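Why Does Metal Feel Colder Than Wood?

May 23, 2020

Quick one today kids, I typed this fast, so hang on.

Try something. Go put your hand flat on a wood door. Count to five. Now grab the metal doorknob. Brrr! Knob is colder, right?

Nope. Same temperature. Really. They have been hanging out in the same room all night long, and things that sit in the same room long enough end up the same as the room. The door, the knob, the rug, the spoon in the drawer, your math book. All the same.

So why does your hand say the knob is cold? Is your hand lying to you?

Kind of! Let's go.

Your hand is not a thermometer

A thermometer tells you how hot a thing is. Your skin does a different job. Skin has tiny nerve endings in it, and what they notice is the temperature of the skin itself, and how fast it's changing. So when you touch something, you don't feel that thing's temperature. You feel what it is doing to YOU.

You are warm. Warm blood going around and around, all day, all night. Most of the time you are warmer than the room you're in. So when you touch the door, heat goes out of your hand and into the door. Touch the knob, heat goes out of your hand and into the knob.

The difference is how fast. Wood takes the heat slow. Metal takes it fast. Fast heat leaving = your skin cools down quick = your brain yells COLD.

What is heat anyway

OK back up a second. Everything is made of teeny bits, too small to see. Atoms, and atoms stuck together, which we call molecules. They never hold still. Even in a rock! They jiggle. Hot thing, big jiggle. Cold thing, small jiggle.

When a hot thing touches a cold thing, the big jigglers bump the small jigglers. The small ones speed up, the big ones slow down. They keep on bumping until both sides jiggle about the same. That's heat moving. The fancy name for it, when it moves by touching, is conduction. Con-DUCK-shun. No ducks in it.

Think of a long line of kids in the lunch line (you know where this is going). Kid at the back gives a push. If everybody is squashed up close the push goes right to the front, bam. If kids are spread out with big gaps the push sort of dies. Not a perfect picture of atoms but it helps.

Why metal is so good at it

Metals have a trick. Inside metal there are even tinier things called electrons, and some of them are not stuck to any one atom. They zoom around loose. When one end of a metal spoon gets warm, those loose electrons pick up energy and carry it down the spoon, way faster than the atoms could pass it along by bumping.

Same loose electrons carry electricity, by the way. That's why wires are made of metal. Good with electricity, usually good with heat too.

Wood doesn't have loose electrons zooming around. Also wood is full of tiny pockets with air in them, left over from when it was part of a living tree. Air is terrible at conducting heat. Terrible! And that turns out to be super useful, see below.

A thing that carries heat well is called a conductor. A thing that carries it badly is an insulator.

Good conductors: copper, aluminum, silver, gold. Steel is OK, not as good as copper.

Good insulators: wood, cork, wool, feathers, foam, and plain old air if it can't blow around.

In between: glass, brick, water, tile. That's why the bathroom floor is mean to your feet in February and the bath mat next to it isn't. Same temprature. Different speed.

It works backwards too

Here is the part I like best. Leave a metal slide out in the summer sun. Ouch. Now touch the wood post next to it. Warm, maybe pretty warm, but not as bad.

This time the slide is hotter than you are, so heat goes the other way, into your leg. And metal is fast in both directions. It steals heat fast when you're warmer, it dumps heat fast when you're cooler. It doesn't care.

(Check a slide with a quick touch before you sit. Please. Burns are no joke, same with seat belt buckles in a hot car.)

So metal isn't a "cold" thing and wood isn't a "warm" thing. One is quick, one is slow. That's the whole secret.

Does a blanket make heat?

Question for you. Wrap a snowman in a blanket. Does he melt faster?

Most kids say yes. I said yes too when I was little. But a blanket doesn't make any heat. It has nothing inside to make heat with, unless it plugs in. What it does is slow heat down. When you're under it, you are the heater, and the blanket keeps your heat from running off. When a snowman is under it, the heat outside has a hard time getting in. So he lasts longer!

People knew this a long time ago. Before there were fridges, folks cut big blocks of ice from frozen lakes in winter and packed them in sawdust. Sawdust, from wood. Lots of little bits with air trapped in between. The ice could last right into summer.

Birds do it too. Ever see a bird in winter that looks like a tennis ball? It's fluffing its feathers to trap more air. Otters, same idea, super thick fur with air trapped in it. Your puffy coat is a copy of a bird, basically.

Kitchen stuff

The kitchen is the best place to see all this, everything in there is about moving heat or stopping it.

The bottom of a pan wants to be fast. You want heat to get from the stove into your noodles. So, metal. Some fancy pans are copper on the outside for that reason, some have a layer of aluminum hidden in the middle like the filling in a sandwich cookie. 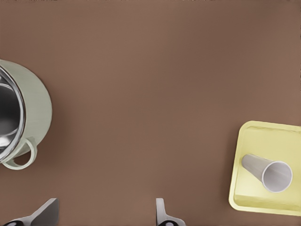 The handle wants to be slow. Nobody wants a fast handle! So lots of handles are wood or plastic. When a handle is metal it might be long, or hollow, so less heat makes it up to your fingers. It can still get hot though, so use a mitt. A dry one. Wet mitts are bad, the water fills up the air spaces and heat goes right through. Ask a grownup if you don't know if something's hot, don't test it with your hand.

Same deal with spoons. Leave a metal spoon in hot soup and after a while the top end is hot too. Leave a wooden one in and the top stays nice.

And when a hot dish goes on the table, some people put a cork mat or a folded towel under it. Slow stuff in the middle, so the table doesn't get a burn mark.

Try it: the butter race

You need a grownup for the hot water. Also:

a metal spoon
a wooden spoon
a plastic spoon
a mug
butter
three little beads or dry peas

1. Stand all three spoons in the mug, handles up. Try to get spoons close to the same length.
2. Put a small dab of butter near the top of each handle. Same size dabs, same height.
3. Stick a bead in each dab.
4. Grownup pours in hot water. Not to the top.
5. Watch. Don't touch the mug.

Which bead slides first? Write down your guess BEFORE the water goes in, thats how scientists do it. If nothing happens, the water probably cooled off too soon, or the spoons are too long, or you used a giant blob of butter. Try again.

Try it: the ice cube race

No hot water in this one. Get a metal baking pan and a wooden cutting board. Leave them out on the counter together for a few hours so they match the room. Touch both. Pan feels colder, yep.

Now put one ice cube on each. Same size cubes. Guess first!

Lots of people bet the ice will last longer on the pan, what with it feeling so cold. But go watch it. The pan grabs heat from the room and from the rest of itself and rushes it into the ice. The pan cube turns into a puddle while the board cube is still sitting there looking like a cube.

Put a towel under. I forgot the towel.

Words to know

Conduction: heat moving through stuff by touching.
Conductor: stuff that lets heat through fast.
Insulator: stuff that slows heat down.
Atom: a super tiny bit that things are made of.
Electron: even tinier, part of an atom. In metals some of them roam.

One more to chew on

Why do astronauts' suits have so many layers? And in space there's no air, so what can heat even bump into? Hint, there's another way for heat to travel, and it's how sunshine gets here. It's called radiation and it gets its own page, next time, when I have had some sleep.

Go touch a doorknob.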